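Tokska Home Forum › Kitchen & Table › Small storage and sorting

Topic: What do you keep in cups, trays and odd little boxes?

plumduff_
Posted 1 February 2021

Hello all, long-time reader and only very occasional poster, so do forgive me if this has been gone over before. I did try the search but it kept giving me threads on garden sheds!

I've been having a go at the end of my worktop, the bit by the kettle where everything ends up. You know the sort of thing — pens, a tube of hand cream, charging leads, the little bottle of eye drops, elastic bands, all of it sliding about together. I don't want to buy one of those fancy desk sets because I never get on with the compartments, they're always just too short for a pair of scissors. What I'd like is to make use of cups and boxes I already have and line them up along the back, with one good clear space at the front for actually doing things, such as writing a card or mending a necklace.

My sister thinks this will look like a jumble sale. I think it could look rather nice if the colours get along. I'm fond of soft pinks and blues and I've an old coppery tin I'd love to give a job to. Does anybody do it this way, and does it stay tidy past the first fortnight?

marrowfat
Replied

We've done it like that for years, and yes it stays tidy, or as tidy as anything does in a house with two teenagers in it. The row along the back is the whole secret in my opinion. Once a thing is in front of another thing you've lost it, you'll buy another, and then you've got two of them to lose.

I've a bit of white board I put down in front as a work surface, and I love it dearly. It's so much easier to see a dropped bead or a tiny screw on white, particularly if your table is dark like mine. It wipes down in no time and I can lift it out of the way when supper's ready.

This is close to what you're after, I think, with a cup on the left, then the copper box, then the pink cup and the tray:

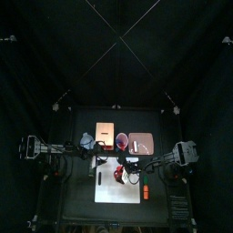
Bits and bobs along the back, white board at the front.

The pale pink tray is the part I'd copy if I were you. A small bottle can stand up in it and a cord can lie next to it and the two still look as if they belong together, which they never would on a bare table. And a clear cup is a lovely thing for smaller bits, you can see there's something red and something blue in there without tipping it all out.

plumduff_
Replied

Oh, that's just the sort of thing, thank you marrowfat! I'm very taken with the pale blue next to the copper, I wouldn't have thought to put them side by side. And the slot in the top of the box has set me thinking, I could keep receipts in mine if I could find somebody to cut one.

Is the blue one a cup or a little jug, do you think?

marrowfat
Replied

Couldn't swear to it. Could be either! A small jug would do you just as well, and you'd have something to grab it by.

tinlid
Replied

I'm going to be the grump, I'm afraid. I tried open cups along the back of the worktop when we moved to Tredesby and I gave it up by March. Dust, for one thing. Ours is a kitchen where people really do fry things, and everything in an open cup near a hob gets that sticky film on it. I was washing biros. Who has time to wash biros?

I went over to a lidded box from Skondik, the long shallow one, and I've been much happier. Everything goes in, lid goes on, and I can stand the fruit bowl on top.

marrowfat
Replied

But tinlid, then you've got a box of muddle with a fruit bowl on it! I say this with love. I had a lidded box for a while and it was where batteries went to die. If I have to move four oranges to get at the sellotape I simply don't put the sellotape back.

I'll give you the point about the frying, though. Mine's on the far side of the room from the cooker and I'd forgotten that makes a difference.

ovenglove_12
Replied

Could I put in a word for doing both? I keep open cups for whatever I use every day and a lidded tin for the rest. I emptied one drawer last winter and found 99 paper clips in it (my grandson counted them, he was enjoying himself tremendously) and there's no earthly reason to have that many out on show. A dozen in a cup, the others in the tin, and everyone's happy.

For cups, do look at what you've already got at the back of the cupboard. Mine are odd Karaca tea glasses left over from a set, far too pretty to hide and no use to me for tea now there are only three of them. They're a touch light, so don't put long pens in them or over they go. Short pencils and cotton buds are fine.

plumduff_
Replied

Odd tea glasses, what a good thought, I have some somewhere. My worktop is 700 mm from the kettle to the wall so I think I can fit a row of four things and still get my elbows in. I'd better measure the tray before I get carried away.

tinlid, I'm not ignoring you! I'm nowhere near the hob but there's the kettle to think of, and I suppose steam could be nearly as bad. Would you put the leads away under a lid too?

tinlid
Replied

Leads are the one thing I'd leave out, as it happens. They get used every day and they hate being folded up small. I'll concede the tray for those. A shallow tray with the lead curled loosely in it is perfectly sensible and I've got one by the bed. I'd still shift the whole lot further from the kettle if you've the room.

slowsimmer
Replied

Just popping in on the board question. Do put something grippy under it if you go down that road. Mine skated about terribly on a shiny table until I cut up an old rubber jar opener and stuck a piece at each corner. Some 12 pence worth of rubber at most, and it hasn't budged.

Also, bigger is better with a board. I bought a small one first, thinking I'd save space, and I was forever hanging off the edge of it with my glue.

plumduff_
Replied

Thank you, all of you, you've been so kind and I've had a lovely afternoon reading this with the contents of the worktop tipped out on a towel. I've found two tea glasses, the coppery tin (lid's gone, so that settles that argument for now) and a tray that used to live under a hyacinth. The tray has a ring on it from the pot. Does anyone know what shifts that? I've tried washing-up liquid and a soft brush.

ovenglove_12
Replied

Bicarb and a drop of water, leave it on while you have your tea, then rub it with a damp cloth. Try a corner first if it's painted.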